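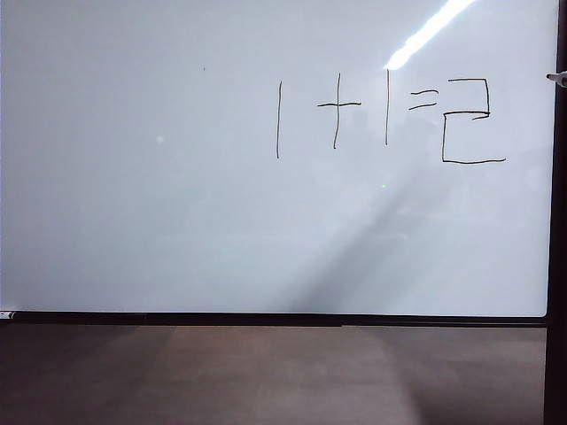

I bought the whiteboard in May, secondhand, from an office in Davstead that was closing down. They wanted 40 dollars for it and I didn't argue. New ones in the same size were listed at 380 at the place I usually buy shelving from, and I couldn't see paying that for something to write grocery lists on.

Getting it home took two trips, because on the first one I found out it didn't fit in the car with the seats up.

It was in fair shape. The office had used it for years and never cleaned it with anything but the felt eraser, so there was a gray haze over most of the surface and the ghost of an old phone list down one side. I tried a dry microfiber cloth first, which moved the dust around. Then dish soap and warm water, which took off the haze but left the phone list. What got rid of the list was the old trick of writing over the marks with a fresh dry-erase marker and wiping it all off while it was still wet. I had to go over some of the names three times. After that I rinsed the board with plain water and dried it with a towel.

I've read that you should stay away from scouring powder and the rough side of a sponge. The shine is the part that lets the ink come off, and once it's scratched the ink gets down in there and stays.

Markers turned out to be the bigger question. I had a pack of Bollow fine points in a drawer and they write a thin black line, which is fine up close and hard to read from the other side of the room. The Nouri chisel tips are much darker but they smell, and they leave more dust on the ledge. For now I keep both. Thin for lists, thick for anything I need to see from the doorway.

A few things I'd tell someone buying a used board:

Bring a marker and a cloth. Write something short, wait a few minutes, and wipe it. Any sum will do.

Look at it from the side. Dents and scratches show up when the light comes across it.

Think about where your lights are. A glossy board picks up a ceiling light as a bright streak, and you end up writing around it or moving your head. Moving the board a foot or two over can help, if you have the wall for it.

Measure your car.

I still want to get a tray for the markers, since they roll. Branditz makes a magnetic one, but I haven't checked if a magnet will hold on this board.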